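Planning and Budgeting for a Shelf Robot: Your Questions

We get a lot of post from shop owners who are thinking about their first shelf-tidying robot, and we love it! Ritu Uniyal and Benedek Vida wrote these answers.

When should I start planning?
Earlier than you think. Nultix quotes a lead time of 7 months for the two-armed model, so an order placed in September won't be lifting anything before spring.

What goes in the budget besides the robot?
Grippers, spare fingertips, a charging point, staff training and a service plan. Put the service plan in from day one. Devadiga charges £251 a month, and it's the line people most often leave out.

Do I need one arm or two?
Have a good look at how your staff handle stock before you decide. Bottles get held with both hands far more than people expect, and a second arm changes the price quite a bit.

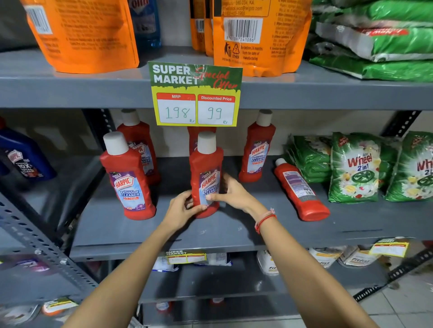
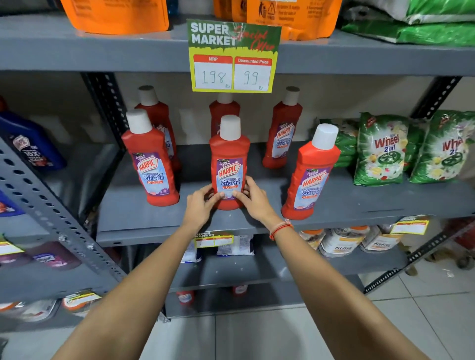
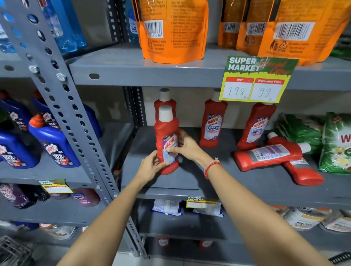 Two hands on one bottle of Harpic bathroom cleaner, middle shelf, with the offer card on the shelf edge above.

Will I have to replace my shelving?
Probably not, and what a relief that is! Slotted metal racking is fine. Do measure the gap between shelves though, and allow for any price cards hanging into it, as the arm has to get past them.

What about bottles lying on their sides?
Ask for this in the demo. Some grippers only manage upright stock, so write "fallen items" into your list of needs and get the answer in writing.

Can we try before we buy?
Yes, please do! The Lolau trial runs for 3 weeks in your own shop, with your own stock. Mairéad Horgan books them in, and she answers the phone every Friday until 4pm.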